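Confessions of a bits-and-bobs keeper

Well, I've finally done it. After thirteen years of putting it off I have turned out the odds-and-ends bin at Skerkora, and I'm writing this with a cup of tea and a very sore back. If you've ever dropped off a bag at the swap shop and murmured "oh, just pop the rest in there", then this item is partly your fault (and mostly mine, because I'm the one who kept saying yes).

The rule from now on is that anything without a shelf of its own gets looked at once a fortnight. We tried tubs with lids last year, the nice stackable ones from Tzanetos, but a lid just means you can't see what you're ignoring! An open bin nags at you every time you walk past, and I think I need nagging.

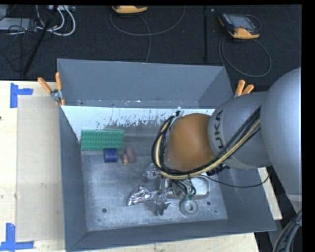

Sorting small stuff is a funny job and I've grown quite fond of it. You start off brisk and end up sitting down with something in your hand, wondering what on earth it went with. I'm all for metal bins, by the way. They get scuffed to bits, and ours has gone all cloudy and patchy across the bottom, but you can spot things against the grey in a way you never could in the old cardboard boxes. The bright green block with the bumps on it jumps straight out at you from the back corner, while a dark blue cylinder is easier to miss. Crumpled foil is my pet hate. It's shiny, it catches your eye first, and then it's only foil. Please, please take it out of your bags before you bring them in.

Iñaki Casado has offered to build us 4 new shelves along the Grudumard side, and he'd like a hand holding things level (2 people would be plenty, tea provided). I'm hoping to have one shelf just for toys and one for mystery parts, so that people can come and claim the missing piece of whatever's in their cupboard at home.

The next sort is in September, in the morning, and you don't need to book. Bring gloves if you've got them, and a few old ice cream tubs if you can spare any. We never have enough.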